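Home Reviews Gear Short Films Web Series About Contact

Skonda Shot Planner: a review after one short film

I have made two short films before this one, and both of them I planned on paper. For the third I wanted to try proper software, and my producer, Yareli Arellano, suggested Skonda. It is a planning program for small productions. You put in your script, it breaks the scenes into shots, and from the shots you build a schedule and call sheets. I paid for it with my own money and used it from the first draft to the last day of shooting.

The film is called Vallholm. It runs 14 minutes, it has four actors, and most of it happens in one office after working hours. I mention this so you can judge if your project is similar. I can't tell you how Skonda behaves on a feature.

Getting the script in

I write in a different program, so I had to export and import. The scene headings came through well. The dialogue also. What did not come through was my notes in the margin, and I lost an evening copying them again by hand. The help page says that margin notes are supported, but only from certain formats, and you must read quite far down to find this.

After the import you mark the props, the costumes and the sounds with different colours. I enjoyed this part more than I expected. When I had finished, I saw that a folder mentioned on page 2 was never seen again, although the ending depends on it. On paper I would have found this on the day of the shoot, with everybody standing and waiting.

Locations and props

Every location has its own page, where you can keep pictures, the address, parking and a contact person. Pictures are shown in one column and you can't change their size, but they load fast, also on my old tablet.

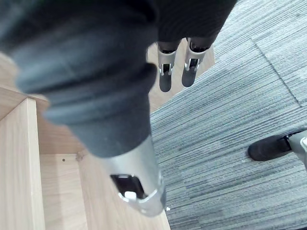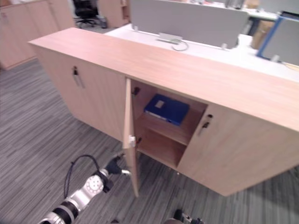
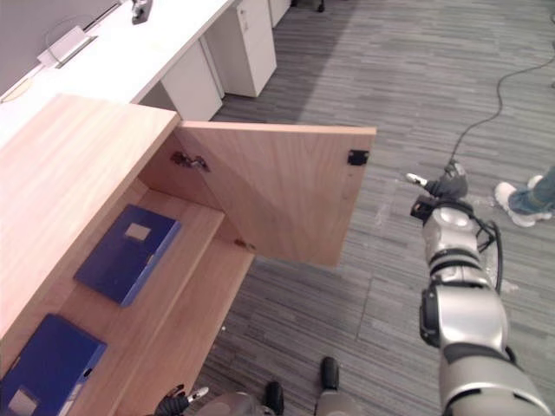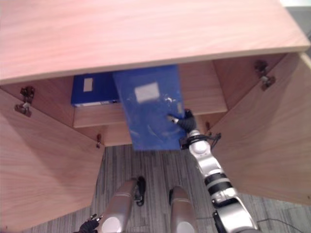 The schedule

This is the reason to buy the program. You drag the scenes onto the days, and it warns you when an actor is booked twice or when you have gone over the hours. Our lead, Braulio Huerta, was available only in the evenings, and I moved his scenes many times before it fitted. Each time the call sheets changed by themselves.

There is one serious problem. If two people edit the schedule together, the last one to save wins, and the other gets no warning. Yareli and I lost her whole Saturday plan in this way. We agreed that only one of us would touch it, and after that it was fine – but for the price I would like it to be solved in the program and not between us.

Printing call sheets is good. The letters are large and the colours still make sense in grey. Our sound recordist, Esperanza Halvorsen, does not like to read on a phone, and she kept hers folded in a pocket all day.

Price and support

The licence is paid by the month and you can stop whenever you like, so I paid for two months only. I wrote to support once, about the margin notes. They answered the next morning, politely, with a link to the page I had already read.

I also tried Nokatura for a week. It has better storyboards, and if you draw your shots you will probably be happier there. I draw very badly, so for me the schedule was more important.

My rating is 7 out of 10. I will use it again for the next film, which we hope to shoot in June, and I will keep a paper copy of the schedule in my bag.

Comments

Montserrat Medrano
Thank you for this. Did you try it with a script in two languages? Mine is half in Spanish, and the last program I used put the accents in the wrong places.

Sarahí Manríquez
@Montserrat I had no trouble with accents in Skonda. The spell check underlines everything in red, but you can turn it off.

T. Thibodeau
The saving problem happened to us too, on a web series with six episodes. We lost the schedule for episode 2. I would give it a 5 until they fix that.

Montserrat Medrano
Thanks Sarahí, I'll try the free week first.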